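白木のテーブル天板の手入れ

明るい色の木の天板は、汚れも輪じみも目につきやすい家具です。ふだんの拭き方と、年に一、二度のオイル塗りの手順をまとめます。対象はオイル仕上げ、または無塗装の天板です。ウレタン塗装のものは水拭きだけで済むので、オイルは塗らないでください。

用意するもの
綿の布 3枚
サンドペーパー 240番と400番
木工用の無色オイル
中性洗剤

ふだんの手入れ
固く絞った布で、木目に沿って拭きます。円を描くように拭くと、筋が残ることがあります。油汚れには薄めた中性洗剤を使い、そのあと水拭き、乾拭きの順に仕上げます。

傷やざらつきは、正面から見ても分かりにくいものです。窓を背にせず、光が斜めに当たる側に立って、低い位置から表面を眺めてください。手のひらで木目と直角になでると、毛羽立った場所が分かります。 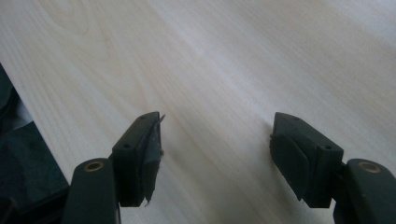 場所が分かったら、240番で軽く研ぎます。力を入れず、必ず木目の方向に動かします。一か所だけ深く削るとへこむので、周囲まで少し広めにかけてください。続けて400番で全体をならし、粉を乾いた布で取ります。

オイルの塗り方
1 天板の上の物をすべて下ろし、半日ほど乾かす。
2 布に少量のオイルを取り、端から薄くのばす。
3 15分おいて、余分をきれいな布で拭き取る。
4 一晩乾かす。物を置くのは翌日から。

色の薄い木は、オイルで少し黄みが出ます。気になる場合は、天板の裏で試してから塗ってください。木口は吸い込みが早いので二度塗りにします。

使ったあとの布は自然発火のおそれがあります。丸めて置かず、水に浸してから自治体の決まりに従って捨ててください。

輪じみが残ったとき
乾いてから400番で軽くこすり、その部分だけオイルを塗り直します。黒い染みは鉄分が原因のことが多く、研いでも消えない場合があります。深いものは家具店に相談してください。

最終更新 2019年4月28日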